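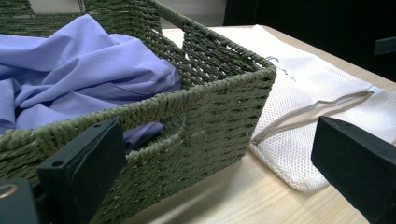

Règlement intérieur et buanderie commune : que peut-on imposer aux résidents ?

Posté dans la rubrique Vie en copropriété — 27 décembre 2025

Prurkwood

Je souhaite obtenir un avis sur la rédaction d'un article du règlement intérieur relatif à la buanderie commune de notre immeuble. Le local, situé au sous-sol, comprend 4 lave-linge et un seul sèche-linge. Il est mentionné dans l'état descriptif de division comme partie commune à l'usage de tous les occupants, propriétaires ou locataires. Or l'usage s'est établi d'y laisser son linge pendant plusieurs jours, tantôt dans les tambours, tantôt dans un contenant personnel posé sur une table, du type panier rectangulaire en grosse corde tressée vert olive avec un vêtement lavande roulé en boule à l'intérieur, sans nom ni numéro d'appartement. Les occupants suivants hésitent à y toucher, et la circulation dans le local s'en trouve gênée.

Le conseil syndical souhaite soumettre à l'assemblée générale de février un texte prévoyant les points suivants : une durée maximale d'occupation des machines, l'interdiction de tout dépôt dans le local en dehors des heures d'ouverture, et une pénalité forfaitaire de 185 euros en cas de manquement répété. Le syndic, le cabinet Skulorard, nous a indiqué oralement que la pénalité posait difficulté, sans nous préciser laquelle. Il nous a également été dit que les locataires ne seraient pas tenus par un tel texte, n'étant pas membres de l'assemblée.

Pourriez-vous m'indiquer, d'une part, si la pénalité peut être votée et à quelle majorité, d'autre part, ce qu'il convient de faire du linge manifestement délaissé ? Je précise que notre règlement de copropriété est ancien et qu'il se borne, au sujet de la buanderie, à une phrase renvoyant à « un usage paisible et raisonnable ».

Je vous remercie par avance de vos réponses.

Donati

Bonjour,

Il convient de distinguer trois aspects dans votre demande.

S'agissant des horaires et de la durée d'utilisation, l'assemblée générale peut organiser la jouissance des parties communes. La majorité requise dépend de la portée du texte. Une modification du règlement de copropriété portant sur la jouissance, l'usage et l'administration des parties communes relève de l'article 26 de la loi du 10 juillet 1965, soit la majorité des membres du syndicat représentant au moins les deux tiers des voix. Une simple mesure d'application, qui ne fait que préciser une clause existante, peut en revanche être envisagée à une majorité moindre. La formule « usage paisible et raisonnable » vous offre un point d'appui, mais il me paraît prudent de faire trancher cette qualification par écrit par votre syndic avant l'envoi des convocations. Une résolution adoptée à une majorité insuffisante est exposée à une action en contestation dans les deux mois de la notification du procès-verbal.

S'agissant de la pénalité, la réserve exprimée par le cabinet est fondée. Les juridictions se montrent réticentes à l'égard des amendes que le syndicat s'attribuerait le pouvoir d'infliger lui-même à un copropriétaire. Je vous conseille d'abandonner le montant forfaitaire et de prévoir une gradation : rappel affiché dans le local, courrier simple du syndic, puis mise en demeure. Si un préjudice est établi, par exemple une machine endommagée, la réparation peut être demandée à son auteur selon les règles ordinaires de la responsabilité.

S'agissant enfin des locataires, l'affirmation qui vous a été rapportée est inexacte. Le locataire ne vote pas, mais le bailleur doit lui communiquer les extraits du règlement concernant la destination de l'immeuble ainsi que la jouissance et l'usage des parties privatives et communes. Le copropriétaire bailleur demeure l'interlocuteur du syndicat en cas de trouble persistant. Veillez à ce que le texte adopté soit transmis à tous les bailleurs avec le procès-verbal.

Pour le linge délaissé, le syndicat ne peut se l'approprier ni le jeter sans précaution. Un vêtement oublié n'est pas une chose abandonnée du seul fait qu'il se trouve depuis quelques jours dans un local commun. L'usage le plus sûr consiste à déplacer le linge vers une étagère désignée, à apposer une étiquette datée, puis à afficher un avis dans le hall. Conservez une copie de l'avis — elle vous sera utile en cas de réclamation.

Prostcombe

Chez nous l'immeuble compte 200 lots et le problème a été réglé par un cahier de réservation, sans vote. Créneaux de 3 heures, un seul par jour et par logement. Toute personne qui dépasse son créneau accepte que le suivant sorte son linge et le place dans une bassine prévue à cet effet. Cela fonctionne convenablement.

Pour les pénalités je ne sais pas, mais il me semble que le gardien peut facturer le rangement si c'est prévu quelque part.

Donati

Je me permets une rectification sur le dernier point du message précédent. Le gardien, salarié du syndicat, ne peut facturer de prestation en son nom dans l'exercice de ses fonctions. L'imputation de frais à un seul copropriétaire suppose par ailleurs un fondement légal ou une décision de justice. Le cahier de réservation me paraît en revanche une bonne mesure d'attente jusqu'à l'assemblée, à condition que son usage reste volontaire et que seuls les numéros de logement y figurent, à l'exclusion des noms.

Prurkwood

Je vous remercie pour ces précisions. Nous retirons la pénalité du projet de résolution et demandons au cabinet une réponse écrite sur la majorité applicable. Le cahier sera mis en place dès la semaine prochaine, avec une étagère au fond du local pour le linge en attente.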